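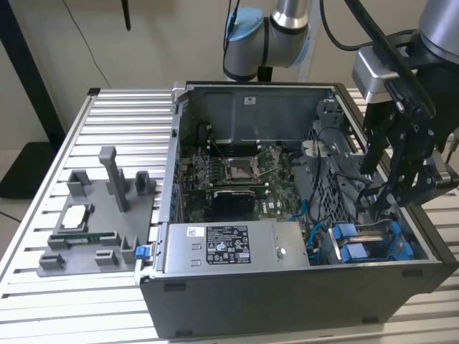 The Donico scorebook runs 100 games and costs less than a decent bat grip, so I bought one for the summer league. I have now filled a little over half of it.

The paper is heavy enough that pencil doesn't ghost through, and the diamonds in each box are printed light gray. Pitch count boxes are small. If you write big, you will run out of room by the second foul ball.
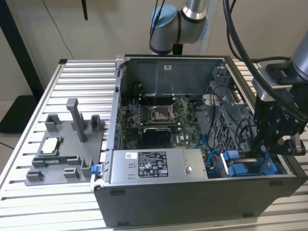
Substitutions get their own line under each batter - my old Lollell book made you squeeze them into the margin. Extra innings are handled less well. There are columns for 10 and 11, and after that you start a new page.

The spiral binding has held up since May, though the cover corners are curling. Nele Heitmann scores from the other dugout and prefers hers in hardcover.

4 out of 5.

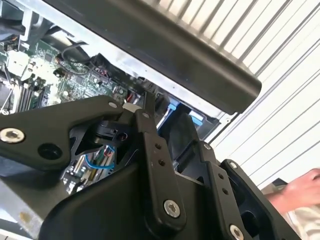

Gripper and open computer case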